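# The pen pot, reconsidered

There are 883 pens in the average desk drawer, and two of them write. I made the first figure up, but go and look in yours.

For a month I have been trying the Prelumau method, a tidying course that costs 78 pounds and begins, discouragingly, with a blank white desk. You put back only what you used that day. By the end of May I was down to a black pen, and I was rather fond of it.
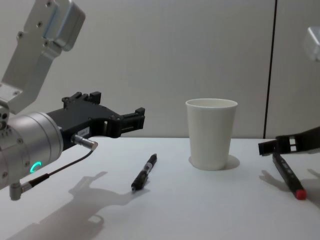 *One black pen, with a clip for those who still have pockets.*

The trouble is where to keep the survivors. Fliduvano will sell you a pen holder in poured concrete, heavy enough to moor a boat. Arka does one with a drawer, so that you can start the whole problem again in miniature. 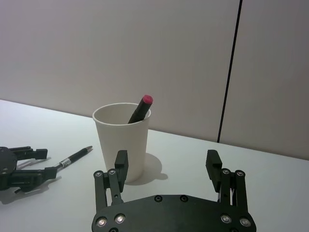

I have settled on a paper cup. A marker leans in it at a slouch, pink-red end in the air, and looks perfectly at home. The cup weighs nothing, so it falls over if you load it up – a better limit on hoarding than anything in the course notes. When it gets grubby, I shall fetch another from the kitchen.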